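About Us > Who We Are

Print this page | E-mail this page

Hi, and welcome to Planuletti! I'm Gerrit Kramer, and I started this little paper craft and tabletop studio in Brimoslow with a stack of card stock, a dull craft knife and a table I got from a school that was closing. We've grown since then (we have 9 people on the payroll now, which still makes me a bit dizzy), but we still do most of our thinking at a big table with too much stuff on it.

What we make is small things for shelves and desks: folded figures, little boxes, table decorations, the odd lamp. Ideas go straight onto the tabletop next to whatever else is there, and we look at them for a while. If I still like something after lunch, it has a chance.
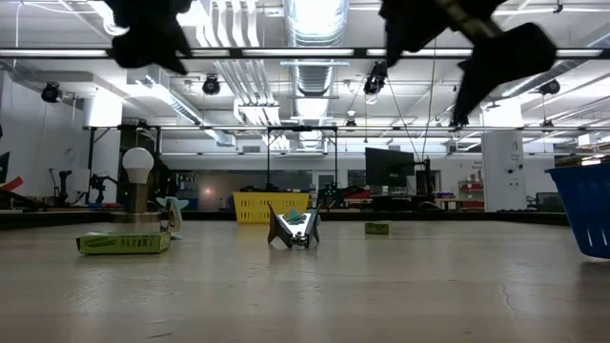
The big table, with a black-winged paper figure in the middle and a light bulb on its brass-colored base.

I love a figure with a face on it. You can fold a bird or a bat a hundred ways and it stays a piece of cardboard, and then you print a face on the front and suddenly everybody in the building wants to take it home. Our catalog is up to around 300 designs, and I'd guess half of them have faces. Segers, the shop over in Wovasbridge that sold our very first batch, still asks for "more of the ones that look at you," so we keep them coming!

We're big believers in plastic baskets, too. Bright ones, so you can find them. At the end of the day the small parts go in a basket and the boxes go back on the shelf, or that's the plan anyway. 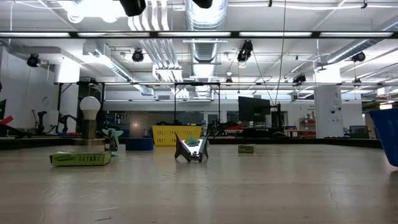
The table itself is scratched and it has a crack on the right side, and I've been told more than once to replace it. I won't. Every design since the move to the workshop has been put down on it at some point, and I like how the light sits on the top.

Visitors are welcome 4 afternoons a week, but please call ahead so we can clear you a chair. Schools can book a folding morning with us too, and we bring the card stock.

Page last updated March 6, 2013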